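Keeping a two-arm bench in good order: the house rules we settled on

Hello again, and welcome if you've come over from the wiring pages. Several of you have asked what we do about rules at the bench, so I've written out the ones we use at Stodiren, with a bit of chat along the way (you know me by now). They suit small tabletop arms that share one work area. Bigger machines behind fences need the proper standards for your country and someone who knows them well, so please don't stretch these to fit!

Start with the shared space. Before either arm is powered, decide which parts of the table each one may reach and which part belongs to both, and write it on the sheet by the switch. In the shared part only one arm moves at a time until you've run the whole job slowly, start to finish, 3 times without a touch. Finn Kröger wanted fewer and Ilse Voß wanted a good many more, and we had a long and quite cheerful argument over it.

Next, the speed. We begin every new job at the slowest setting that still lets the gripper do its work, and we only raise it one step at a time. Keep your hand by the stop button for all of this, and keep the other hand out of the work area, however tempting it is to nudge something straight.

Then there are the small parts, which deserve more fuss than they usually get. Loose pieces go in a tray with sides, and the gripper should come down into it from above and lift clear before it travels sideways.

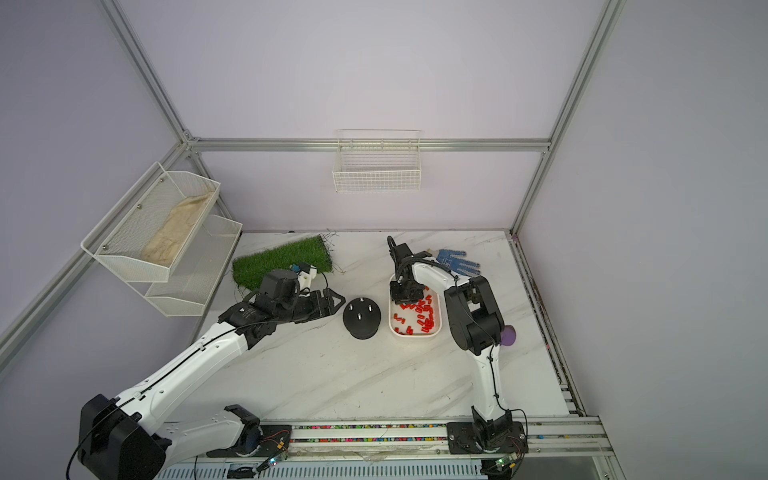
How often should the rails and grooves be cleaned?

At the end of every session, with the power off and the plug out. Use a soft brush first and then a small vacuum, working away from the boards and the joints.

Cables come after that. Move each arm by hand (power off, please) to the far ends of its reach and watch the cable the whole way - it should never pull tight or drop across the other arm's path. If a tie has slipped, put it right before you do anything else. Aitana Toledo keeps a log of these checks, and we're on page 9 of it already, mostly in her very tidy writing.

Last of all, agree who is in charge. One person holds the stop button and that person does nothing else, so no typing and no tea. If they need to step away, the arms are parked and switched off until they're back.

Do write in with your own rules, especially if you work with three arms or more - I'd love to see how you divide up the table.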